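Small Objects, Kept in Use: A Conversation with Naa Amegashie

Naa Amegashie, who directs the household design program at Flenulska, received us on June 2, 2022, to discuss the stand she developed with her colleague Radymyr Tkachenko. It holds a bowl beside a tall post with two short pegs. 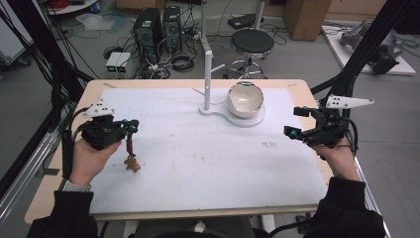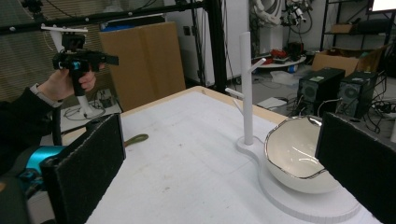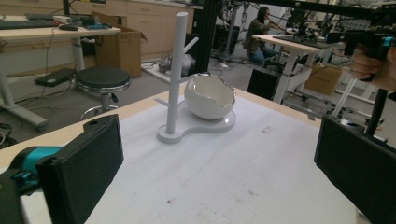
The white stand and its bowl on the worktable.

"We began with the bowl," Ms. Amegashie said. "A bowl in a cupboard is forgotten. We wished to give it a place on the table, and the pegs came afterward." The pegs are intended for cups or for keys, according to the wishes of the household.

Mr. Tkachenko was responsible for the outline of the base. He prepared 19 drawings before March and retained three. "The base must be wide enough for the bowl and still leave room for a plate next to it," he explained. "That was our longest discussion."

The program has since placed 300 stands with families in Urville, who will report on their daily use. Ms. Amegashie has asked them for plain answers — where the stand is kept, and what is hung on it. The first replies are expected before the end of the year.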